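I bought the Saltach crack monitor in June, after the hairline over our back bedroom door stopped being a hairline. Our house sits on clay, and I wanted something better than my pencil marks on the drywall (which my husband kept painting over!).

It's a simple thing - two overlapping plastic plates, one with a grid and one with crosshairs. You fix one on each side of the crack and read how far the crosshairs have wandered. A pack of 4 cost me $97, so not cheap for plastic, but the grid is sharp and I can read it from a stepladder without my glasses.

The epoxy in the pack is the weak spot. Mine went stringy and one plate slid down overnight, so I redid it with a tube from the hardware store and it hasn't budged.

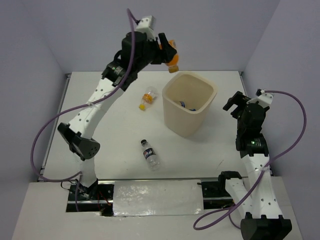

Amerley Ansah wrote in to say her Saltach plates have been up for 365 days on an outside brick wall and the grid lines are fading on the sunny side. She'd go for the Callmont if yours will be outdoors, and she takes her readings at 7 a.m. so the heat doesn't throw them off.

Good to know, and I've moved my own readings to before breakfast. All of mine are indoors, so I can't say much about sun. I did look at the Callmont, but it was $313 with the logger and I just couldn't do it for a bedroom wall.

Would I buy the Saltach again? Yes, for inside. Just get your own glue, and write the starting numbers somewhere other than the box, which I threw out.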